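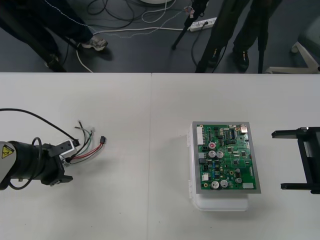 A robot arm over a white worktable.

If you drive into Skerkdale from the south in May, with the windows down and nothing much on the radio, the first things you see are the propane tanks. They sit in a row beside the old feed mill, white and round-shouldered, and most people in town will tell you they never gave them a second look until the winter the price went up by 29 percent and everyone was suddenly an expert on fuel.

The gas main never made it this far up the valley. It stops at Grorkham, 23 miles away, and every few years there is talk of bringing it the rest of the way, and every few years the talk dies down again when somebody adds up the cost of the trench. So Skerkdale heats with propane, and for a long time each household bought its own, from whichever driver answered the phone, at whatever the going rate happened to be that week.

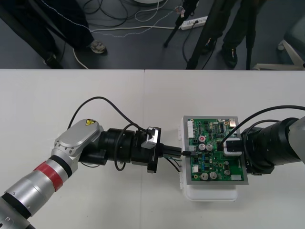
What changed was a sign-up sheet at the library. The idea was simple enough: if enough homes agreed to order together, in summer, when demand is low and the suppliers are glad of the business, they might get a price that one kitchen table could never get alone. The hope was for a few dozen names. By the time the leaves turned there were 300, along with the school, the church hall and a greenhouse that burns more in January than some whole streets do.

The buying group, which took the name Stuvari after the creek that runs behind the mill, now fills its tanks before Labor Day and sells to members at one fixed price through the spring. It isn't always the lowest price going. In a mild winter a member can watch the market drop and feel a little foolish – and there was plenty of grumbling over coffee the year that happened. But people who live on a pension or a school salary seem to like knowing in September what February is going to cost.

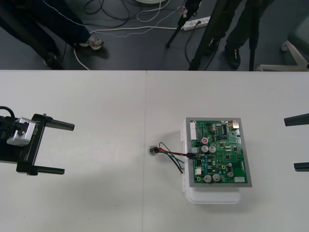
There is also the matter of the road. Deliveries come up from the Qiu terminal by truck, and when the pass is closed for snow, nothing moves at all. The longest closure anyone remembers lasted 4 days, and before the shared tanks went in, a spell like that meant lending cylinders to the neighbors and sleeping in the room with the woodstove. With full storage at the mill, the small local truck can keep making its rounds on the town side of the pass.

The next question is whether to add another tank. Some members want the extra cushion, and others would sooner see the money go into insulation and a heat pump or two. The vote is set for the fall, after the first fill.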